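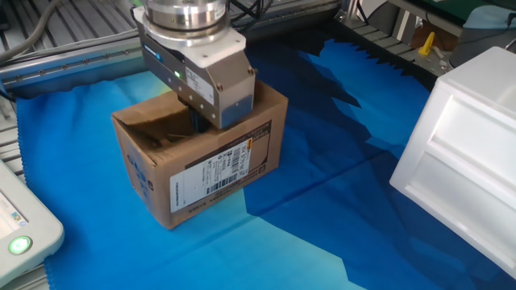

Berthorpe Fulfillment, Liltmont Site
Packing Automation Review
Minutes of the October 2021 meeting

Present: operations manager (chair), packing supervisor, maintenance lead, purchasing, health and safety, two packers from the returns line, Lollent account representative (items 3 to 6 only). Minutes taken by the site office.

Apologies: IT, finance.

1. Minutes of the last meeting

Accepted with one correction. Under item 4, "rental" should read "rental with service." The site office will reissue the page.

2. Actions carried over

Power drop for the trial cell: done. Maintenance asked that the drop be marked on the floor plan, as it was added after the plan was printed.

Air supply: no longer needed. The gripper in the Gautam kit is electric. The quote for the extra air line has been withdrawn.

Network connection: still open. IT sent word that the cell can go on the guest network until a port is assigned. Purchasing asked whether this affects the service contract, which calls for remote access. Held over to item 5.

3. Gautam kit, progress of the trial

Lollent summarized the kit for those who missed the earlier presentation. It covers the gripper, an adapter plate for our arm, a set of fingers, the software add-on and a day of setup. The arm and the table are ours and are not part of the price.

The trial period is 30 days. The task is picking small items out of open shipping cartons, as on the returns line. Cartons come as received from customers, with the flaps in whatever state they arrive in. Nothing is trimmed or taped back beforehand.

The packing supervisor reported on the first block of 200 picks. Most went through without help. Stops were of two kinds:

The gripper body touched a flap on the way down and the arm halted. This was more common with tall, narrow cartons. Packers cleared the stop and restarted from the pendant.

The item was lying flat against the carton wall and the fingers could not get behind it. The arm tried again at a different angle and then gave up and signaled.

There were no dropped items in the block. One carton was dented along the top edge. The goods inside were not affected.

The packers said restarting is simple once shown, but the message on the pendant does not tell them which kind of stop has happened. They have been looking into the carton to find out. They would like a plain wording for each. Lollent said the wording can be edited on site and will send the instructions.

The chair asked whether the cloth on the table is needed. Maintenance said it keeps cartons from sliding on the bare surface and does not mark them. It does bunch up and has to be pulled straight. A rubber mat was suggested. Maintenance will try one for a shift and report back.

4. Reach into deep cartons
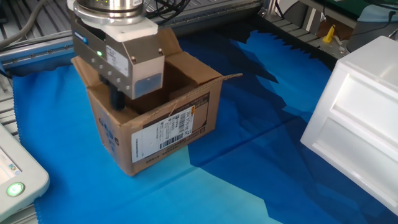
How deep can a carton be before the gripper body has to go inside it?
It depends on the fingers fitted. With the standard fingers the body stays above the opening only for shallow cartons, and for anything deeper the opening has to be wide enough to let the body in with clearance on every side. The long fingers extend the range but lower the weight that can be lifted.

Lollent will supply a set of long fingers for the rest of the trial at no charge. The second block of 200 picks is to be run with these fitted, using the same mix of cartons so that the results can be compared. The packing supervisor asked that the change be made between shifts. Agreed.

Maintenance asked how long it takes to change fingers. Lollent said it is a hand tool job and the add-on then has to be told which set is on. If this step is skipped the arm will stop short or press too far. Health and safety asked for that to be written on a card at the cell, and for the speed to be kept at the lower setting for the first picks after any change. Agreed.

One of the packers asked about labels. On some cartons the label is scanned before the item comes out and on others afterward, depending on who is on shift. The arm does not read labels. It was agreed that during the trial the carton will be scanned first, every time, and placed with the label facing the packer.

5. Price and service terms

Purchasing went through the offer. Outright purchase and rental with service are both open to us. The rental term is 12 months, with the kit going back at the end or being bought at a reduced price. Fingers are treated as wear parts and are charged separately after the first set. Purchasing is not happy with this, as the trial has not run long enough to show how fast they wear. Lollent will look at including a spare set each April, when the annual inspection falls due.

Remote access: Lollent confirmed that faults can be diagnosed by phone with the maintenance lead at the pendant. Response will be slower this way. The guest network is not suitable for remote access and nothing will be connected through it. IT to be asked again for a port.

Software updates are included in both options. Maintenance wants updates installed only when someone from the site is standing at the cell, and wants this in the contract. Lollent had no objection.

Purchasing noted that the offer lists training for one shift only. Evening shift would need the same. Lollent will requote with both.

6. Safety

The risk assessment for the trial cell was reviewed. No injuries or near misses were reported. The area behind the table is being used to set things down and needs to stay clear enough for maintenance to get to the cables. The supervisor will speak to both shifts.

Hands are not to go into a carton while the arm is running, including to straighten a flap. A packer asked whether the slow setting is an exception. Health and safety said it is not. The arm is to be stopped first.

The Lollent representative left the meeting after this item.

7. Discussion

The packers were in favor of carrying on. They find the cell useful for the small light goods and would sooner do the bulky ones by hand. The supervisor agreed and suggested that tall cartons be sorted out before they reach the cell whichever fingers are used. Maintenance had no strong view on the gripper but thought the cable bundle at the wrist should be tied back better before any permanent installation.

Purchasing asked that no decision be made until the revised quote is in. The chair agreed. Rental with service is the preferred route for now.

8. Actions

Lollent: long fingers, instructions for editing messages, revised quote with evening shift training and spare fingers.
Packing supervisor: second block of picks, scan order, talk to both shifts about the area behind the table.
Maintenance: rubber mat, cable ties at the wrist, mark power drop on plan.
Health and safety: card for finger changes.
Purchasing: contract wording on updates.
Site office: corrected page, reminder to IT about the port.

9. Next meeting

To be called by the chair when the second block is complete and the quote has been received. Small meeting room, as the training room is booked.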